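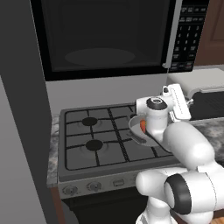

Lukier 7 Bookshelf Speakers (pair)

Last updated: July

Powered speakers from Jommont. Left one has the amp in it, right one is passive, they connect with the speaker wire in the box. Wire is 7 feet. If your shelf is wider than that buy longer wire, plain two-conductor stuff is fine, strip the ends and push them in the spring clips.

Sound first since that's what everyone emails about. Warm, a bit thick in the low mids when they're shoved up against a wall. Pull them out a hand's width and it clears up. Voices are very good -- podcasts, radio, old soul records. Bass goes down to 50 Hz and then quits pretty fast. Want more, there's a sub out on the back. We pair them with the Fekusico sub in the shop and leave the crossover knob at the middle.

Inputs: RCA, optical, Bluetooth, headphone-size aux on the side. No phono stage. Turntable people need a preamp or a table with one built in. Please read that line again before ordering, it's the number one return reason.
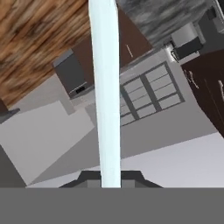

Bluetooth pairs by holding the source button till the light blinks blue. It remembers the last phone and grabs it when you power on, so if you share a house, expect some fighting over that. Optical wants PCM, so go in the TV's sound menu and switch it from auto. Otherwise you get silence or a nasty crackle.

Power is 20 watts a side. Sounds small on paper. In a bedroom or a den I never get past halfway. Big open living room with people talking over it, look at the Krasniqi towers insted.

Finish: matte black or walnut vinyl. The walnut is a wrap, not veneer, looks fine from the couch. Grilles are magnetic and come off easy. Rubber feet are in the little bag taped inside the lid -- people throw that bag out.

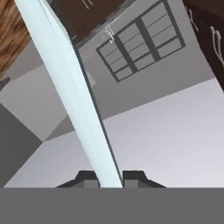 Page 7

Remote takes one coin cell, included. Pull the plastic tab. Bass and treble are on the remote only, no knobs for those on the cabinet, so dont lose it. Replacement remotes we can usually get but they're slow.

Break-in: Jasmina Ristić on our bench ran a pair for 50 hours and measured no change worth writing down. Just play music.

Warranty is parts and labor through us, keep the receipt. Blown tweeters from party volume not covered. Buzz out of the box is covered, but try another outlet first and unplug the aux cable.

Orders in by Friday noon go out same day. Walnut is low, black we have plenty. Stands sold seperately.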